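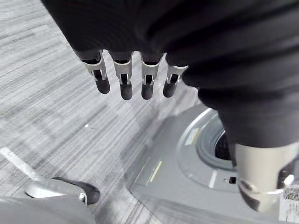
Light gray, medium gray and charcoal: the streaky Skuvby carpet.

FOR RELEASE Sat 29 June

Lundton picks a gray carpet with some life in it, and sells it by the roll end too

I run Baslow, a small flooring shop, and I don't send out many press releases, so bear with me! The news is that we have a new carpet called Skuvby, it's in our showroom at Lundton starting today, and I'm a lot more excited about it than a person should probably be about gray.

Let me tell you about the gray first. For years people have come in asking for a plain one, and then a month later they phone me about every crumb and bit of thread that shows up on it (I have the same problem at home, so I do sympathize). Skuvby is streaky. It has light and medium gray running through it in lines, with darker charcoal patches mixed into the weave, and the whole thing looks a bit like rain on a window. A white speck will still show up if you go looking for it, I won't pretend otherwise, but you do have to go looking.

The pattern comes to us from Kwon, the mill we've bought from for 12 years. We went through 37 samples together before we settled on this one. Some were too stripy and made the room feel like a hallway, and a couple were so dark that our back office looked like a cave. I carried the last four around in the van for most of the winter and put them down on every floor that would have me.

One tip if you're thinking of it for your own place – try it with the streaks on the diagonal. Most fitters will run them straight up and down the room unless you ask. Going corner to corner makes a narrow room feel less narrow, and it also helps if your walls aren't quite square, and in my experience they never are. It does use up more carpet in the cutting, so have us measure before you order anything.

Skuvby costs $44 a square yard, with the pad included. Fitting is extra and depends on the room, the stairs and how much furniture we have to shift. We keep nearly 20 rolls in stock, so for a regular living room or office there shouldn't be a wait. Roll ends go in the bin by the front door at half price, and they're great for a closet or under a desk.

Samples are free, and they're a decent size, big enough to stand on. Please take one home and leave it down for a few days, and look at it in the morning and again with the lamps on. The charcoal comes up much stronger in the evening – I like it better then, but a few of our customers went the other way and picked something paler.

We'll also have a second color, a brown one, in November. I've only seen a small piece of it so far and I'm still making up my mind.

The showroom is open for Skuvby all day today and through the coming week, during normal shop hours. Reporters and anyone writing about homes or offices can ask for a sample at the counter.

Contact: Baslow, Lundton showroom, front desk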